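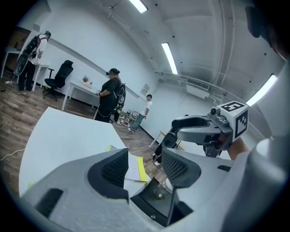 A small clear glass bulb-shaped object between two black fingers.

Ovow is looking for 8 people to help run a town phone and message network

Trallby has had its own local network for a while now, separate from the wider internet, and it has grown much faster than we planned for. It links the library, the clinic, both schools and 393 homes. People use it for calls, for the notice board, for the bus times, and (our favorite) for a swap page that never seems to sleep. We want to carry it across the river to Istside before next winter, and we need more hands!

We have eight part-time places. Two are for people who like being outdoors and up a ladder, running cable and setting up rooftop radios. The others are for people who would like to look after the phone side: setting up desk phones, moving old numbers over, answering the help line, and writing short guides that a person can follow with a phone in one hand.

You don't need a degree or a certificate. We'll teach you how calls travel over the network, how to read a fault log, and how to crimp a cable end so it stays crimped. What we'd love to see is some patience, clear speech on the phone, and a habit of writing down what you changed. If you've ever set up a router for the whole family, mention it. If you speak a second language, please mention that too, as plenty of our callers would be glad of it.

The work is 12 hours a week, mostly late afternoons, starting in November. Pay is 860 a month during training and goes up once you're taking calls on your own. Training happens at the Moriarty building, second floor, in the old switchboard room. The elevator works and there is parking behind. Tools and a work phone are provided. Bring your own boots for the rooftop work.

One thing to know before you apply: the help line opens at 7 a.m. for the clinic, and everyone on the phone side takes a turn at the early shift. It's usually quiet, and the coffee is good.

To apply, send us a page about yourself, or leave a voice message on the Ovow line if you prefer talking. Tell us which side of the work you'd like and when you're free. We read and listen to everything, and we'll reply to you either way by the end of the month. We can't wait to meet you.

Comments

cablecat: Is the rooftop job OK for someone who has only done indoor wiring?

Ovow: Yes, please apply! You'd go up with an experienced partner at first.

riverside_mum: So happy Istside is finally getting this. Will we keep our old numbers?

Ovow: That's the plan, for every home that wants to.

tinhat22: Can I do the early shift every week? I'm up at five anyway.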